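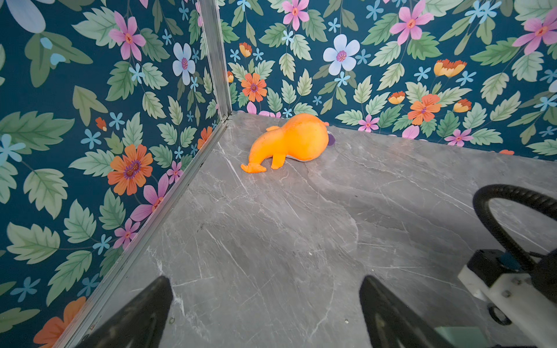

3. Materials and Surroundings

The Vututico survey asked how the look of a small room affects the way people judge whether it is tidy. Of the 555 forms returned, 500 were complete and entered the analysis. Each form listed the household items present, the covering of the walls and floor, and a rating of overall order. Soft toys were coded apart from boxes and packets, as a toy left on the floor was often read as being in use.

Patterned wallpaper presented a particular difficulty. A dense floral print on a dark ground can draw attention away from small items of a single pale color, while a bright item may stand out even in a back corner.
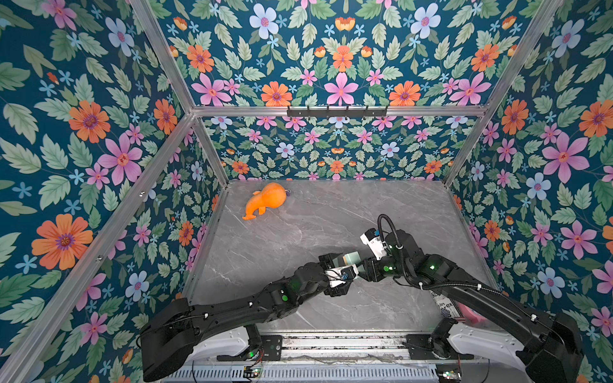 One reader of the draft objected that pattern and clutter should not share a scale, given that a resident can put away a toy in a moment but may live with the same wallpaper for years. The scale was divided accordingly, and the 168 forms affected were coded again.
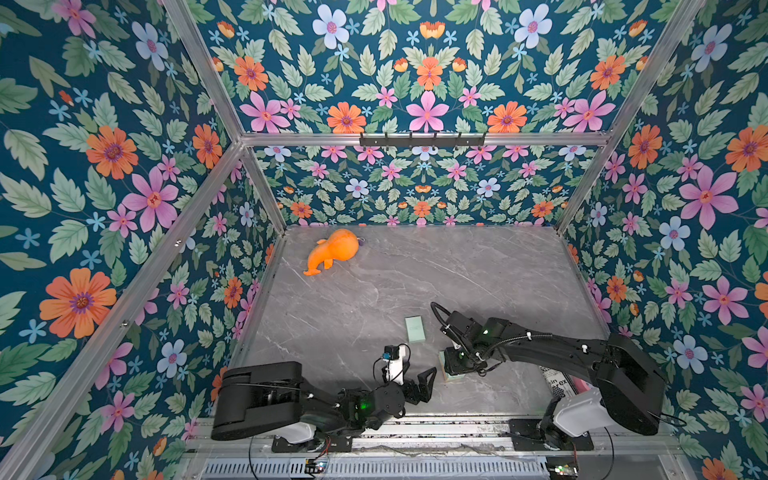

Nirnham, May

The second round of coding treated walls, floor and loose items as separate entries. Hooks and rails were recorded as storage whether or not anything hung from them. Position on the floor was also noted — center, edge or corner — following the form first used at Restadthorpe.
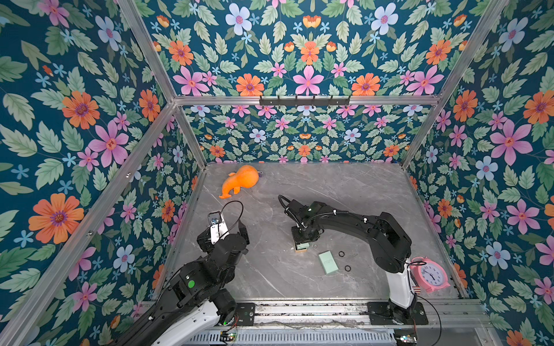

Figure 3. Orange plush toy, mint-green box and black rings on a marble-patterned floor, with floral wallpaper.

Under the revised scheme, the toy and the box are entered as loose items and the wallpaper as a fixed surface. Fixed surfaces do not contribute to the order rating.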